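Gazetteers of Onulano District still give its size as one figure: 1,026 square kilometers. I think that figure should be split. The 71 square kilometers under Lake Mao hold no homes and no roads, yet they count in every density table and pull the Bundwood end of the district down the rankings. 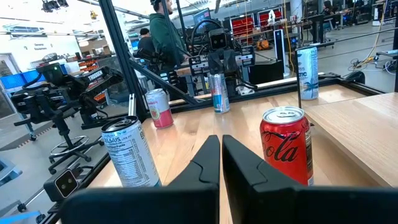

Should the lake be left out of the district's area? It should be listed on its own line, with land area used for density.

The same care is owed to distances. The Bundwood to Clutano entry reads 486 kilometers in a straight line, and the road is longer. Printing both would take one more column. The last edition found room for 13 columns, two of them for postal codes that are no longer in use.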